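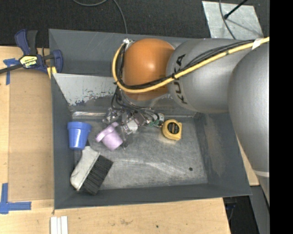 図3 公開日の実演で用いた作業部。金属製の浅い箱に日用品を置き、上方からグリッパを下ろして把持する。

4.2 公開日における実演の構成

本節では、Plurside棟の一般公開日に実施した把持実演について、構成と運用、得られた記録を述べる。実演は2023年12月に行った。前節までの評価が研究室内の決まった条件によるものであったのに対し、公開日では見学者の入れ替わりに合わせて作業を断続的に行うことになる。本節の関心は、そのような運用のもとで把持の成否と復帰の手間がどのように変わるかにある。

作業部は図3に示すとおりで、木製の天板の上に灰色の箱を置き、端をバークランプで机に固定した。アームはKUKA製で、箱に対して図の右側から進入する。箱は側壁が内側に傾斜しており、壁際に寄った物体に対してはグリッパの接近方向が制限される。この制限は4.1節の実験と同じであり、公開日のために箱の形状や取り付け位置を変更することはしていない。机の上の青いテープは、設営の際に位置合わせの目印として貼ったものである。

対象物は、見学者が名前を知っている日用品から選んだ。図3では、横倒しになった薄紫がかったピンク色の持ち手付きカップにグリッパが近づいており、その周囲に青い植木鉢、黒い毛のブラシ、黄色い巻尺が置かれている。植木鉢は直立した状態では縁を挟むことができるが、壁に近いと指の入る余地が小さい。ブラシは柄と毛の部分で硬さが異なり、把持位置によって持ち上げた後の姿勢が変わる。巻尺は平置きにすると高さが低く、指先の到達深さの影響を受けやすい。カップは持ち手の向きによって把持候補が大きく変わるため、説明の際に取り上げることが多かった。

把持計画には、3章で述べたDristettiをそのまま用いた。学習済みの重みも同一であり、会場での追加学習は行っていない。ただし、動作速度の上限は研究室での設定の90%に下げた。把持候補の評価値がしきい値を下回った場合は動作を開始せず、説明員が物体を置き直すこととした。この判断をソフトウェア側で自動的に再試行させる設定も可能であるが、同じ候補を繰り返し試す様子が続くと見学者への説明が途切れるため、今回は無効にした。

4.3 運用手順

1回の実演は、説明、物体の配置、把持、箱への戻しの順に進めた。配置は見学者の希望を聞いて説明員が行い、見学者が箱の中に手を入れることは認めなかった。説明員が箱に手を入れる間はアームを待避位置で停止させ、操作卓の担当者が停止を声に出して確認した後に作業を始めた。見学位置は机から離れた側に定め、床の線より前に出ないよう案内した。

当初の案では、把持した物体を隣の容器へ移し、箱が空になるまで続ける予定であった。しかし、11月に行った予行では、最後の一つが壁際に残って終了までの時間が読めないことが多く、次の組の案内に支障が出た。このため本番では、一つを持ち上げて静止させ、箱に戻す動作を単位とした。この変更により、研究室での移送実験と成功の定義が異なる点に注意が必要である。公開日の記録では、物体が箱の底面から離れ、静止動作の終わりまで保持された場合を成功とした。

説明の内容は説明員によって差が出ないよう、短い台本を用意した。台本では、物体の形状をどのように捉えるか、把持位置をどのように選ぶか、失敗した場合に何が起きるかを扱った。失敗の説明は予行の段階では省いていたが、実際に落下が起きた際に質問が集中したため、台本に加えた。

4.4 記録と結果

記録には研究室で用いているNessteadを使い、試行ごとに把持候補の評価値、指の開度、停止の有無を保存した。会場準備中の動作確認を含めた保存件数は2617件である。このうち、予行と調整の分、および記録の欠けた分を除き、公開時間内の890件を集計の対象とした。見学者の映像や音声は保存していない。

失敗は、指が物体に触れたものの持ち上がらなかった場合と、持ち上げた後に滑り落ちた場合に大別された。前者は巻尺で目立ち、後者はブラシで目立った。カップでは、持ち手が下側に入り込んだ配置で評価値が低くなり、動作開始に至らない例がみられた。植木鉢の失敗は壁際の配置に偏っていた。いずれも研究室で観察された傾向と矛盾しないが、配置は見学者の希望によるため物体ごとの試行数がそろっておらず、成功率を直接比較することはできない。

停止は操作卓からの手動停止が大半を占めた。多くは説明の延長に伴うもので、動作の異常によるものではない。停止後の復帰では、待避位置への移動を必ず経由させたため、途中の姿勢から再開するよりも時間を要した。一方で、復帰時の動きが毎回同じになり、説明員が次に手を入れてよい時機を判断しやすいという利点があった。

4.5 考察

公開日の運用では、把持性能そのものよりも、試行の間に挟まる配置と説明が全体の進行を左右した。特に、評価値が低いために動作を開始しない場合、見学者からは故障と区別がつかず、説明員が口頭で補う必要があった。Pachecoで行った以前の展示では候補を画面に重ねて表示しており、この種の質問は少なかった。今回の会場では画面の設置場所を確保できず、同じ方法をとることができなかった。

また、見学者の希望による配置には、研究室で用いている無作為配置にはあまり現れないものが含まれていた。物体を重ねる、鉢の中にほかの物体を入れるといった配置である。これらは現在の把持計画が想定する範囲を外れるため、集計とは別に保存した。次章では、保存した配置の一部を研究室で再現し、各配置につき100回の候補生成を行った結果を示す。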